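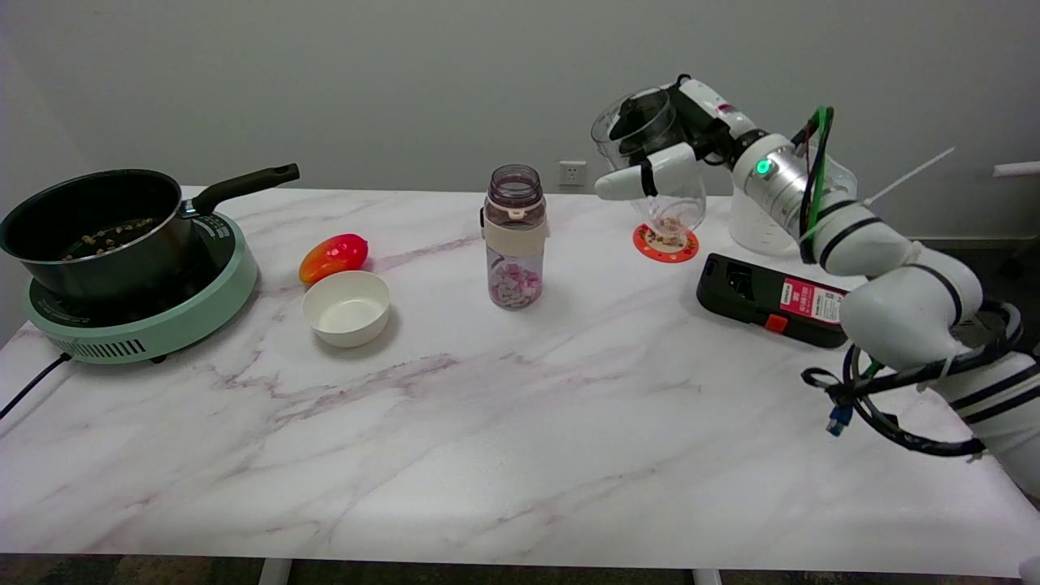
Mint-green induction cooktop with a black nonstick saucepan

Breaker trips when the induction cooktop and the kettle run together

Posted by Dario Russo, 21 August 2021

I moved into a one-bedroom in Flirnivstead in July. The kitchen has no stove, so I bought a portable induction cooktop. It works fine alone. If I switch on the electric kettle while it is on high, the breaker goes within a minute or two and I lose both counter outlets and the fridge. The microwave does the same thing. The building is old and the panel is in the hall closet. The breaker that trips says 15. Is it going bad, or am I asking too much of it? My landlord is slow to answer and I'd like to know what to tell him.

3 replies

Concetta Monti
You are asking too much of it. A 15 amp circuit at 120 volts gives you 1800 watts. Look at the label on the bottom of the cooktop. Many of the portable ones draw 1800 on high all by themselves, and a kettle is usually 1200 to 1500. Add the fridge and you are way over. The breaker is doing its job.

Things you can do now:
Boil the water first, then cook.
Keep the cooktop on medium when the fridge is running.
Find an outlet on another breaker for the kettle. Turn off the kitchen breaker and see what still works with a lamp.

Don't put either one on a power strip or a thin extension cord.
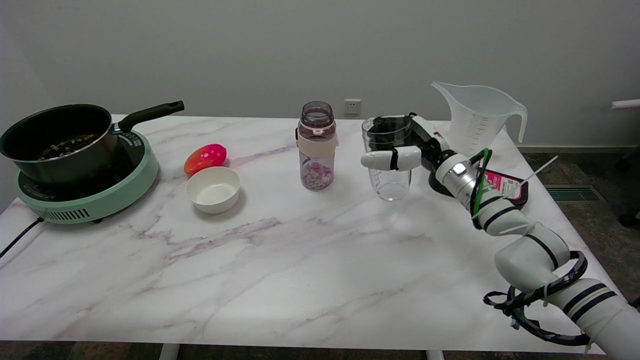
What to tell the landlord is that the kitchen counter and the fridge share one 15 amp circuit and you want an electrician to look at adding a 20 amp circuit for the counter. Put it in writing. Do not let anyone swap the 15 for a 20 and leave the old wire in place. The wire has to be rated for it, and 15 amp circuits are often wired with 14 gauge, which is too small. If the breaker ever trips with only the fridge on, or the outlet cover feels hot, stop using that circuit and call him the same day.

sartori39
same here, i just use the kettle in the bathroom

Dada
Mine did this and it was the breaker, it was worn out. 2 years of tripping will do that. But mine went off with just a toaster so maybe yours is different. Check the watts on the kettle too, my old one was 2000 and came from overseas, you can't use those here anyway.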